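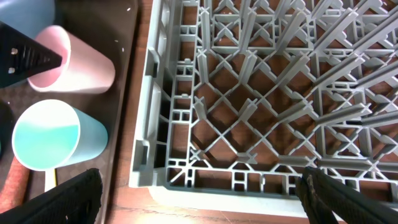 드디어 환불받았습니다! 작년 12월에 시작한 일이 이제야 끝났는데, 기분이 너무 좋아서 퇴근하자마자 노트북부터 켰어요.

사연은 이렇습니다. Nukard라는 쇼핑몰에서 Fonico 무선 청소기를 샀는데, 딱 25일 쓰고 나니 충전이 안 되는 거예요. 고객센터에 전화했더니 "사용 흔적이 있어서 환불은 어렵고 유상 수리만 가능하다"고 하더라고요. 산 지 한 달도 안 된 물건인데요! 처음에는 그런가 보다 하고 수리비까지 낼 뻔했습니다. 그런데 동생이 1372에 먼저 전화해 보라고 해서 속는 셈 치고 걸어 봤어요. 소비자상담센터 번호인데, 저는 이 나이 먹도록 이런 게 있는 줄도 몰랐네요.

상담해 주신 분이 어찌나 차근차근 설명해 주시던지! 소비자분쟁해결기준이라는 게 있어서 품목마다 교환이나 환급 조건이 정리되어 있대요. 그날 밤 바로 찾아서 읽어 봤는데 이게 은근히 재미있습니다. 세탁소에서 옷을 망가뜨렸을 때, 이사하다가 가구가 긁혔을 때... 별별 경우가 다 있어요. 읽다 보니 새벽 한 시가 넘었더라고요.

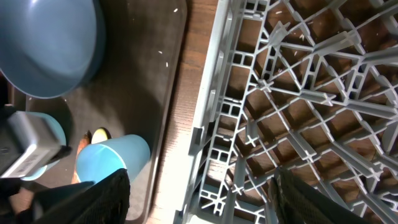 그다음에 한 일이 내용증명 보내기였어요. 이름만 들으면 변호사 사무실에 가야 할 것 같지만 우체국 창구에서 금방 끝났습니다. 같은 편지를 세 부 뽑아 가서 하나는 상대방에게 보내고, 하나는 우체국이 보관하고, 하나는 제가 갖는 방식이에요. 저는 구매일, 고장 난 날, 통화한 날짜와 상담 내용을 순서대로 적고 원하는 것(전액 환급)을 맨 아래에 한 줄로 썼습니다. 감정 섞인 문장은 쓰다가 다 지웠어요. 두 장이던 게 한 장이 됐습니다 ㅎㅎ

Nukard에서는 판매자인 Haltton에 물어보라 하고, Haltton은 또 수리 업체 Kurup 쪽 진단서가 필요하다고 하고... 여기서 좀 지치긴 했어요. 그래도 진단서에 '제품 자체 불량'이라고 딱 적혀 나온 걸 보는 순간 힘이 막 솟더라고요! 그걸 붙여서 한국소비자원에 피해구제를 신청했고, 72일 만에 전액 입금 문자를 받았습니다.

혹시 비슷한 일로 속상해하는 분이 계시면 통화 녹음이랑 영수증, 문자부터 꼭 모아 두세요. 저는 처음 통화를 녹음 안 해 둔 게 제일 아쉬웠어요. 그리고 제품 상자도 당분간은 버리지 마시고요! 저는 베란다에 있던 걸 겨우 건졌거든요.

지난번 환불 고민 글에 댓글 남겨 주신 분들께도 정말 감사드려요. 조회수가 2,000을 넘은 글은 블로그 하면서 처음이었습니다. 다음 글에는 제가 쓴 내용증명 양식을 개인정보만 지우고 올려 볼게요.

2018년 2월 24일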